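Keeping the gripper honest at Gunton

Posted 01/05/2019

I stopped in at the Gunton workshop last week to see how they look after the little packing cell they put in for Donov, and I ended up staying through lunch (thank you for the soup, everybody). I had figured I'd be looking at motors and controllers. What I got was a long and very happy conversation about fingers!

The cell is a small one. It picks up boxed parts, turns them around and sets them down in a tray for the Donov people to close up. Rogério Rezende has been looking after it from the start, and he told me the part that gets most of his attention is the gripper, because everything the cell does goes through those two fingers. If they close a hair crooked, the box goes into the tray crooked, and then the lid won't sit right and somebody down the line starts yelling.

So once the shift's orders are out, he does what he calls the walk-around. Power goes off at the cabinet first, and he puts his own padlock on it. Then he gets down close with a flashlight and goes over the fingers, the pads and every screw he can reach. He says dust is the thing that fools you. A thin layer on the pads doesn't look like much, but a glossy carton will slide on it, and then people go hunting through the program for a problem that a rag would have fixed. I have done exactly that with my own printer at home, so I kept quiet.

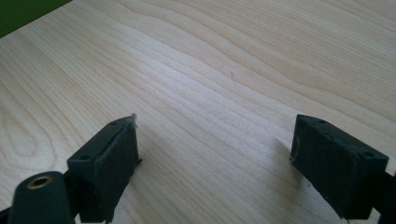
The two gripper fingers, open over the wooden table, with dust and scuffs on the pads.

You can pick out a thin white fiber standing up from the tip of the left finger, too. It's the kind of thing I would never have noticed, and Rogério goes after every one of them. He uses a dry lint-free cloth for the fingers and a second one, barely damp, for the pads, and he keeps them in separate bags so they don't get mixed up. No solvent on the plastic, ever. He tried it once on an old set and the surface went tacky on him.

After the cleaning comes the alignment, and this was my favorite part. He brings the fingers together by hand at low pressure on a strip of plain paper, then tugs the paper at the top and again at the bottom. If it drags the same in both spots, the pads are meeting flat. If one end slips out easy, he backs off the mounting screws a quarter turn, nudges the finger, and snugs everything down again a little at a time, going back and forth between the screws. He let me try it. Mine slipped out at the bottom, and it took me 15 minutes to get it right, with him being very polite about it the whole time.

The threaded inserts get a look as well. They're pressed into the plastic with heat, and they can start to turn if somebody leans too hard on the driver, so there's a small torque driver on a hook by the cell and that's the only one allowed near the gripper. One that spins gets pulled and the part gets replaced, with no glue and no "just for today."

Pads are on a schedule. Kamix supplies them in bags of 15, and Rogério swaps both sides together even when only one looks tired, which I thought was wasteful until he explained that a new pad against an old one pulls the box over to one side. The old ones go in a coffee can. The full swap takes him 4 minutes, he says, and I believe him, though I'd want an afternoon.

There's one bigger job coming up. In June the cell moves across the shop to make room for the new Agarwal saw, and the whole thing will have to be leveled and taught its positions over again. There are 70 taught points in the program! Rogério would like to get through them in one go, starting with the tray corners, and he's already marking up a printout with the ones he thinks can be dropped. A few of them go back to a tray Donov quit using, and the arm still swings out past where it used to be on every cycle.

I asked if I could come back and watch the move, and the answer was yes, provided I bring closed-toe shoes this time and leave my coffee in the office. Fair enough. I'll write it up when it's done, and if any of you have moved a cell like this and have tips on re-teaching, send them my way and I'll pass them along to the shop.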